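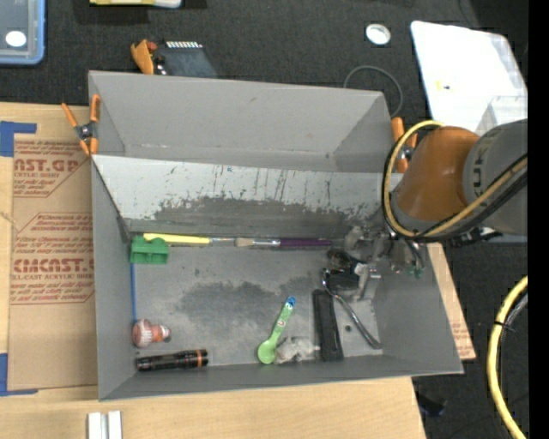
Grellamau Home Forum > Storage and Sorting > The odds and ends bin - how do you split yours?

danuta_p
09/09/2019
Right, I need opinions because my husband and I have stopped being able to discuss this like adults. We've got one of those big grey bins with a sloping divider down the length of it, and it's meant to be the "doesn't live anywhere" bin. Paintbrushes, the torch, a child's spoon, a toy block, that sort of thing. All of it ends up on the front side and the back compartment just sits there with nothing in it.

I say the back half should be for things going to somebody else's house or the charity shop. He says take the divider out altogether and have one big bin. What would you lot do?

Danuta

trygve_a
Take it out. I had a divided one for five years and never once used both halves properly. You always favour the side nearest you, it's just how arms work.

Lencho_T
Disagree with Trygve! The divider is the whole point. Without it you've got a skip. I'd do kids' stuff at the back and grown-up stuff at the front, so the spoon and the block go behind and the brushes and torch stay where they are. Takes two minutes.

Also is that divider meant to look like that? There's a great big dark worn patch along the lower part. Mine's a Prokitz and it's gone a bit scuffed but nothing like that.

danuta_p
It came from my sister's garage so I've no idea what it's been through, Tolera. I've had a go with washing-up liquid and then with cream cleaner and the patch didn't budge. Same with the smudge on the floor of it. The thin scratches higher up don't bother me.

Heikki M
Try a melamine sponge, barely damp, and go gently. If it's dirt it'll shift, if the surface has worn through you're stuck with it and may as well stop scrubbing. Ours had marks from having a toolbox dragged in and out and we just live with them.

On the actual question, I'd get the paintbrushes out of there before anything else. Brushes lying flat at the bottom of a bin get things dropped on them and the bristles go all skewwhiff. Hang them up or stand them handle down in a jar. I've got 14 on a row of cup hooks in the shed and I can see every one of them.

trygve_a
14 brushes Heikki?? What are you painting, the Forth Bridge

Heikki M
Fence, mostly. And my wife does furniture.

zbig_u
Long time reader, don't post much. I think you're all starting from the wrong end - the trouble is having a bin for things that don't live anywhere. We had one and when we finally tipped it out in August there were over 22 things in it and I could have told you where most of them should go. Torch by the fuse box. Spoon in the cutlery drawer. Block in the toy box. It was laziness (mine).

Lencho_T
Oh come on Zbigniew, everybody needs somewhere to chuck stuff at the end of the day. I've got three kids. If I walked every spoon back to the kitchen I'd never sit down.

zbig_u
Fair enough, ours have left home. But then empty it once a week or it turns into a cupboard.

danuta_p
I do like the torch by the fuse box idea, we had a power cut last winter and I was crawling about looking for it with my phone in my teeth. And you're right about the brushes, Heikki. The yellow handled one is the only decent one I've got for skirting boards and I'd be cross if it got ruined.

Himself has read all this and says Trygve is the only sensible person on here. So we're no further on with the divider! I've told him it stays until the end of the month, charity things go in the back, and if it's still empty by then he can have his one big bin.

trygve_a
Tell him I said hello. And keep the divider once it's out, they make a good ramp for toy cars.

Lencho_T
Back half will be full by Friday, you watch. Let us know how the sponge goes.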